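Could you really live inside a hollowed-out asteroid? A team has done the sums

I've wanted to live inside an asteroid since I was nine, when I read a paperback with a spinning rock on the cover and a whole town curled up inside it, fields on the ceiling and a river running round the middle. So you can imagine how quickly I dropped everything when a study landed in my inbox this October asking whether the idea would hold together. Short version: sort of, if you're fussy about your rock and don't mind living in a bag.

The work comes from a small group at the Astton Institute, led by Finn Sperling, who spends his days modelling how piles of rubble behave and (he admitted this within a minute of picking up the phone) his evenings reading space opera. The group took the setup you'll know from a hundred novels. Find an asteroid, scoop out the middle, set it spinning so that everybody inside gets pressed against the walls, fill it with air and move in. Then they tried it in software, again and again, with different rocks.

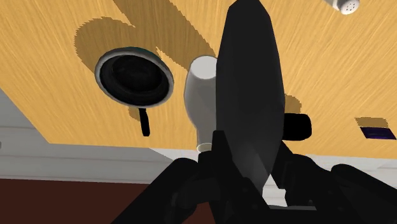
The first thing to go wrong is nearly always the spin. To feel anything like Earth gravity on the inside of a small asteroid you have to whirl it round fairly smartly, and a lot of asteroids aren't solid lumps at all. They're heaps of gravel and boulders held together very weakly by their own gravity. Spin one of those up and the outside simply leaves. Sperling's description was "like shaking a wet dog", and I haven't been able to think of it any other way since.

The team built three model asteroids and gave them names, which I was delighted by. Tultar is the loose one, a proper rubble heap. Palumbo is a cracked but mostly solid body, the sort of thing that has been hit hard a few times and stayed in one piece. Grusus is the dream rock, dense and metallic, and by far the rarest of the lot. Each one was given the same make-believe crew of 554 people, on the grounds that this was the number aboard the ship in Sperling's favourite book. I asked which book. He wouldn't tell me! He says he wants to finish writing his own version first.

Tultar came off worst, as you'd expect. In the plain version of the model it starts shedding boulders long before the people inside would feel any useful weight. Poor old Tultar.

Palumbo lasts much longer, and for a while it looks as though it might work, but the cracks are the trouble. Once the spin gets up to the point where a dropped spoon would fall properly, the rock is being pulled outwards along every old fracture at once. Rock copes well with being squashed and badly with being stretched. You could pin it and band it and pour something into the gaps, and the paper has a whole section on doing exactly that, but at some point you've built so much scaffolding that the asteroid is really just cladding.

Grusus holds. It holds beautifully, in fact, and if you had a nice chunk of nickel-iron to hand you could spin it up and feel quite safe. The problem there is the digging. Hollowing out a lump of metal is a horrible job, and where do you put all the stuff you take out? The study suggests selling it. I like the optimism.

Why bother with the rock at all?

I put this to Sperling, a bit cheekily, and he laughed and said it was the question he gets most from engineers. The answer is radiation. Out there you're being peppered all day long by particles from the Sun and from further away, and the cheapest protection is a great deal of something heavy between you and them. A few metres of rubble does the job very nicely. It doesn't need to be strong, or pretty, or even in one piece. It only needs to be there.

Which brings us to the bag, and I'll own up to loving the bag. In the second half of the paper the group stops trying to make the rubble behave and wraps it up instead. You surround the asteroid with an enormous mesh, loosely folded, and then you start it spinning. The boulders fly outwards just as they did before, only this time they're caught. What you end up with is a wide drum lined with rubble, with a big empty space in the middle where your town can go. So Tultar, the hopeless one, the wet dog, turns out to be the best candidate of the three, because it comes apart without any digging.

The mesh is where you have to squint a bit. It needs to be stronger than anything you can buy by the kilometre today, and the model assumes that it's perfect all the way round, with no weak stitches. Sperling is open about this. He told me that a single bad seam would be "a very exciting afternoon" for everyone inside.
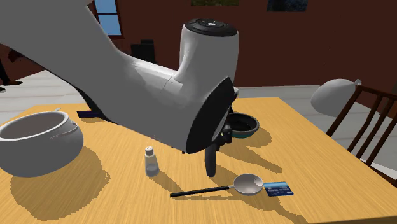
What daily life would feel like

This was the bit I'd been waiting for, and there's less of it than I wanted, but what's there is lovely. The smaller the drum, the faster it has to turn, and the stranger everything gets. Throw a ball to a friend and it curves away from them. Pour tea from too high and it misses the cup. Run in the direction of the spin and you feel heavier, run against it and you feel lighter, and turn your head too sharply and your inner ear files a complaint. The authors think people would get used to it, though they're careful to say that they're modelling rocks and not stomachs.

Weather is another one. In the novels there are always clouds drifting along the centre line, and I'm sorry to report that in a small drum there probably wouldn't be room for any. You'd get damp walls and a breeze. In a much wider one you might get mist near the middle in the mornings, assuming somebody has arranged mornings.

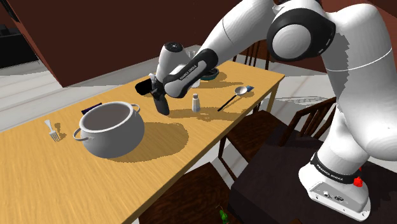
6 min read

A few people have asked me since I first mentioned the study whether this means anyone is planning to do it. No, and the paper doesn't pretend otherwise. There's no cost in it and no timetable, and the authors never say how you'd get the mesh out there in the first place. They treat it the way you'd treat any good bit of science fiction homework: take the idea seriously, keep the physics straight and see which parts fall off.

I did ask Sperling which of the three he'd choose to live in. He went for Palumbo, which surprised me, seeing as it's the one that fails most slowly and with the most creaking. He said he liked the thought of real stone walls. I'd take the drum full of gravel, personally, with a window if they can manage one - and a flat near the end cap, where you could climb the stairs towards the middle and get lighter with every step until you floated off the last one.

The group's next paper is going to look at ice. Comets, mostly, and whether you could hollow one out and heat the inside without it all going soft. I've already asked for an early copy.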